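Student Project Report: Gripper Stall During the Clearing Task in Simulation
Project Udis, submitted 04/08/2018

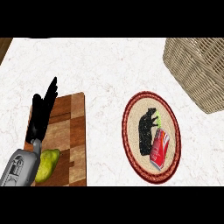
Why did the gripper stop before it closed on the object?

The controller was waiting for a force reading that never came. Our grasp routine asks the simulator for the contact force before it gives the close command, and when the message is lost the routine waits without a time limit.

1. Background

In the Udis project our group had to write a control program for a two-armed robot in a simulated kitchen. The task is to clear a marble worktop: the fruit must be taken from the cutting board, the can must be taken from the placemat, and each of them must be put into the wicker basket. The simulator is called Wikeck and was given to us by the department. The motion planner, Condik, was written by the students of the year before and we were allowed to change it.

We use only one arm at a time. This was decided in July, after we saw that the two arms could block each other over the middle of the worktop.

2. What went wrong

The first runs were good. Then we started a long test of 933 runs, which had to go through the night. In the morning the program was still on run 21. The log had no error message in it, only the same line repeated: "waiting for contact". The arm was standing still with its fingers open.

We restarted the test and the fault came again, this time on another run. In total we found 19 stalled runs in the test, after we had added a script that kills a run which does not move any more.

A second problem was found in the same log, and I think it is the more serious one. In four of the stalled runs the message arrived late, after the script had already sent the arm back to its start position. The gripper then closed while the arm was moving. In simulation this does no damage. On a real robot a person's hand could be near the fingers at that moment, because a person would naturally come closer to see why the arm had stopped.

3. Cause

The force messages go through a small program named Galanis, which keeps only the newest message. If the planner is busy with a long calculation, the old message is overwritten before it is read. This happens more often when the object is lying on its side, as the planner then needs more time to choose the angle of the wrist.

At first we blamed the simulator and lost nearly a week with this. We should have looked at our own code earlier.

4. Changes

The wait now has a time limit of two seconds. When the limit is reached, the arm stays where it is and the run is marked as failed. Each close command also carries the number of the run – if the number is old, the command is thrown away.

We have not yet repeated the whole long test with these changes. A shorter test was finished without a stall, but it is too short to prove much. The late closing could not be produced again by hand, so we can only say that the new check should prevent it.

5. Open points

The stop button in the operator window still goes through Galanis. It must get its own channel before the program is used on the laboratory robot.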